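Street noise on Berge, part two

The meter on my second-floor sill logged 62 passes over 85 decibels in August, nearly all between 9 p.m. and midnight. The worst stretch is the straight block from Damholm to the bridge, where riders have room to open up.
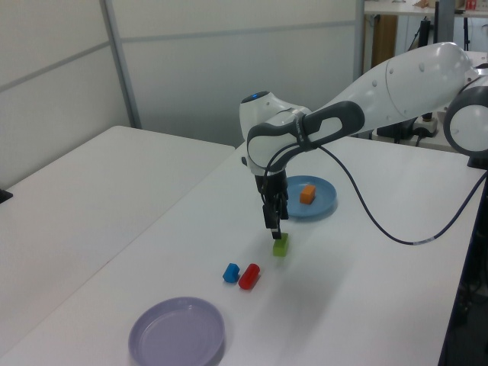 Vulirby's new ordinance sets a fine but no test method. Officers wrote 41 tickets and most cite "loud exhaust" with no reading attached. That won't hold up on appeal.

Woner, one town over, uses fixed meters at 5 intersections - each with a plate reader.
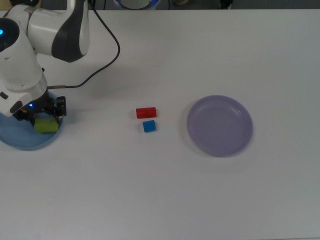

Its rule names the microphone height and the distance to the lane. Ours should copy that language. 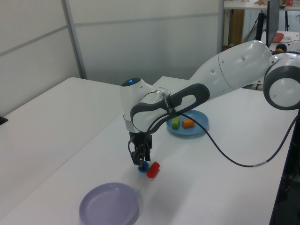 Mounting matters more than the meter does. My first bracket let the cable tap the pole in the wind, and I threw out 469 readings. The thin black cable looping out from the side of the gripper in the photo would give the same trouble outdoors. Mine is now taped flat along its full length.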